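Chapter 4
Short-Term Storage and Line-Side Presentation of Molded Parts

4.1 Scope

Between the mold and the next operation, a part is stored at least once and handled at least twice. This chapter covers the equipment used at that point: the bin, the liner, and the work table. Long-term warehousing is treated in Chapter 7. The parts used throughout the chapter are black, elongated, and shaped much like the sole of a shoe.

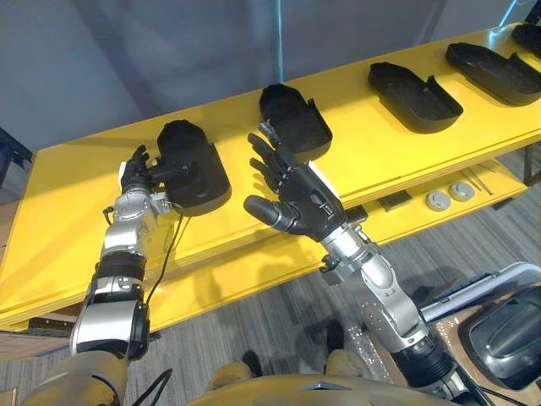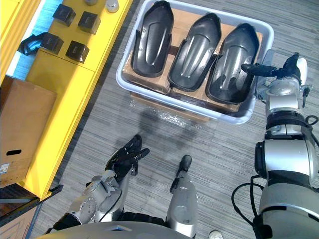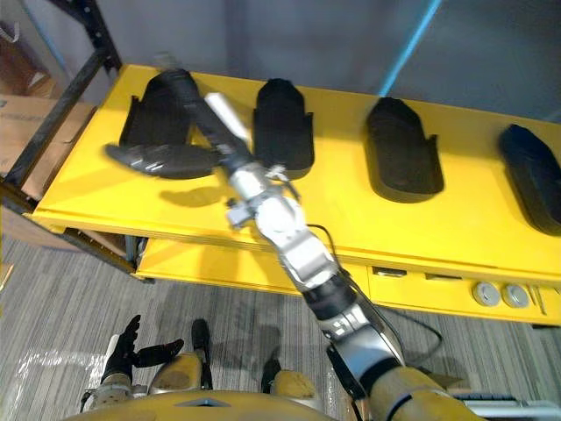 Figure 4.1. Shoe-shaped black parts in a row on a yellow table (top and bottom) and side by side in a light gray bin lined with brown cardboard (middle).

4.2 Terms

Bin: an open-topped container that holds parts between operations.

Liner: a flat sheet placed between the parts and the bin floor. A liner may be single or stacked.

Presentation surface: the surface from which a part is picked for the next operation. It may be a table, a shelf, or the bin itself.

Pitch: the distance between the same point on two neighboring parts, measured along the row.

Leading end: the end of the part that points away from the operator when the part is presented correctly.

4.3 Bin Storage

Long parts with a raised rim or ridge do not nest reliably. If they are stacked without separators, the load is carried on the rims, and the parts beneath may take a permanent set. A single layer is preferred wherever floor space allows.

Within a layer, all parts should face the same way. Small differences in tilt are acceptable in a bin, where the aim is protection. They are less acceptable on a presentation surface, where the aim is a repeatable pick.

Corrugated cardboard is the usual liner material for light parts. It is inexpensive and can be cut to size on site. Its drawbacks are dust from cut edges and loss of stiffness in humid rooms. Sheets should be replaced when the surface is torn or the corners no longer lie flat. Plastic wrap removed from incoming parts should be discarded before the bin is moved.

4.4 Presentation on a Table

A row is the simplest arrangement for parts of this shape. Parts are set with their long axes parallel and their leading ends on a common line. The pitch must leave room for the hand on both sides of the part. For the worked problems in this chapter, the table is 1000 mm long and 600 mm deep, and the work height is 707 mm.

Table color affects inspection. A black part on a yellow top has a clear outline, and a missing or turned part is quickly noticed. A glossy top is easy to wipe down but reflects overhead lighting, so lamps should be placed to keep glare out of the operator's line of sight.

A lower shelf set back from the front edge is useful for hand tools. It should not hold parts awaiting the same operation, as this creates a second queue that is easily overlooked.

4.5 Case: The Darport Trim Cell

The Culteck plant at Darport supplies molded trim to an assembly shop in Skaltasbridge. Parts were at first picked directly from the bin. Operators reached over the bin wall for every part, and those at the far side were often turned during picking. A table was added between the bin and the trim station, and parts were laid out in a row before each cycle. Handling time per part rose slightly. Rejects for scuffed rims fell, and the cell kept the table when the Ticona product line was introduced in September.

Section 4.6 derives the minimum pitch from part width and hand clearance. Section 4.7 applies the result to mixed rows.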